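The train to Warnudholm leaves me always a little sick, so I was glad that the Brito workshop is only one street away from the station. It was a Sunday in May, and the open day began at ten. When I arrived there was already a line of families at the gate, and a boy was handing out paper stickers where you should write your first name. Mine fell off before I was inside.

For readers who don't know it: Brito makes small wooden things for hands. Peg boards, trays with holes and slots, lacing blocks, simple puzzles. Schools buy them, and also people who train their fingers again after an accident. I had bought one of their boards some years ago for my nephew, and I was curious to see where it comes from.

## The wood room

The tour takes 2 hours if you go slowly, and I went slowly. You start in the wood room, which is at the back, behind a heavy door that closes by itself. The smell is very good. I expected a lot of noise but the big saws were turned off for the day, so we could stand close and read the small cards which the workers had written for each machine.

The boards wait here on long shelves before anybody cuts them. Our guide for this part was Solange Prado. She has worked at Brito for 38 years, and she talks about wood like other people talk about weather, with patience and some complaining. She told us that the boards must rest in the room for several weeks. If you cut too early, the holes change their shape later, and then a peg which was easy in May is stuck in winter. A man behind me asked if you cannot just make the hole bigger. She said yes, you can, and then you have made a box of loose sticks.

In one corner was a basket with rejected pegs, and the children were allowed to take from it. I took one as well. It is a little too thick at one end, I noticed it only at home when I tried it in my nephew's board.

## From drawing to board

The second room is smaller and has windows on two sides. Here they keep the paper drawings, in wide flat drawers, and you may open all of them except the lowest. I liked this room the most, maybe as I draw a bit myself. Each board has one sheet, and on the sheet is every hole with its size, and in pencil the remarks of later years. "Too deep." "Ask Nokico about the edge." "Good, do not touch!"

Nokico is the shop which sells a big part of what Brito makes. Together they sell 2,000 boards in a year, and I heard two opinions about whether this is much or little. The woman at the coffee table found it much. Solange Prado said that before, they made fewer boards and more kinds.

She explained also how a new board begins. First they make a plain one, with few holes, and put it on a white table with nothing pretty next to it. The peg goes in, the peg goes out, and people look how the hand comes to it. Only then do they speak about color, or a second peg, or a higher rim. I think it is a good method. At home I would start with the color, surely.

A wooden board with a thin peg does not look like much when you see it for the first time. But after half an hour of hearing about angles and depth I looked at the peg in a different way. 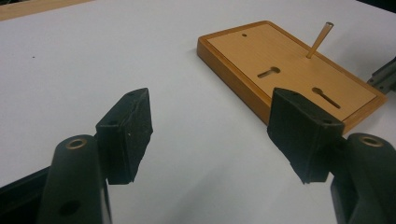 ## The tray with two pegs

After the drawings we came to the room with the tables, and here was the reason for my long train ride. I wanted to see the trays. My nephew's board is flat, without any border, and the pegs run away from him and under the sofa. The tray has a raised rim in an orange-brown tone, and inside it is flat and lighter, so that your eye goes to the middle by itself. Two small pegs stand up in it, one in the upper half and one in the lower half, more or less in one line. The tops are rounded and pale.

I asked if the round top has a purpose, or if it is only nice. Both, was the answer. A sharp edge is not pleasant when you press with your fingertip, and a round one is quicker to push down. Also a round top is the slowest part of the work. They do it by hand with sandpaper, and each worker has his own way to turn the peg. I tried it for some minutes at the sanding bench, and my peg became rather pointed.

Besides the pegs there is a short slot to the left and a smaller hole on the right side. With these I was confused at first. In the drawing they had looked equal to me, but on the real tray they are very different tasks. For a round hole you need only to be in the right place. For a slot you must be in the right place and also turn the thing in the right direction, and this second part is what many people find difficult when their hands are tired. A father next to me tried a slot board with his eyes closed, and his daughter laughed so loud that the group before us came back to look.

The tables are simple, light wood, and over one of them they had put a large sheet of white paper which covers nearly everything. Only a narrow strip of wood stays free at the far side, with a small round hole in it. I forgot to ask what the hole is for, and now it disturbs me a little. The paper I can understand better. On white you see the tray well, also its shadow, and if the tray has moved, you notice it.

What I learned at this table is that you should use both hands. I always held the board with the left and worked with the right. At Brito they tell you to put the tray down in front of you and let it lie, and then to come from both sides, left and right, at the same height.

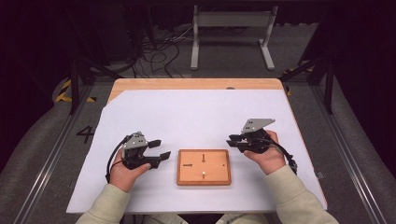
It feels strange in the beginning, like when you brush your teeth with the wrong hand, but after a few tries my left side became braver. I was told that for practice one should change the side every time, and not let the stronger hand finish the work of the other. I have tried to keep to this at home. It goes well with the pegs and badly with the slot.

On the next table were older models, and you could play with them as long as you wanted. There was one with a rim so high that you could hardly get your fingers in, and a long narrow one which was made for a school in Clarkarard and never sold anywhere else. I liked the narrow one very much. The wood had become dark on the places where many children had touched it. It is not for sale, I asked twice.

## Packing and the little shop

The last of the 4 rooms is for packing, and I must say that it was a bit disappointing, there were mostly closed boxes. But a young man showed us how to wrap a tray so that the pegs cannot knock against the rim. He puts the pegs in a small cloth bag, lays the bag in the middle, and folds the paper from the short sides first. I had always folded from the long sides. His package was tight and mine looked like a pillow.

The shop is in the hallway. It was too full after lunch, so go there early. They take cards, but the machine for cards stopped two times while I was in line, so some cash is useful. I bought a bag of spare pegs and a second-choice tray with a small scratch on the bottom, for a good price.

## Some practical remarks

- The entrance was free, also for adults. You don't have to register before.
- With a stroller you can reach all the rooms, but the door to the wood room is heavy and you will need help.
- Coffee and cake in the yard until four. The cake with plums was finished at noon.
- Dust: I wore a dark jacket, and I would not do this again.
- If you want to ask questions about wood, try to be in the group of Solange Prado. The other groups were faster, and some people came over to us in the middle.

On the way back I missed one train and sat on the platform with the tray on my knees. An older lady sat down and asked me what it was, so I gave her the pegs from the cloth bag and she tried them until her train came.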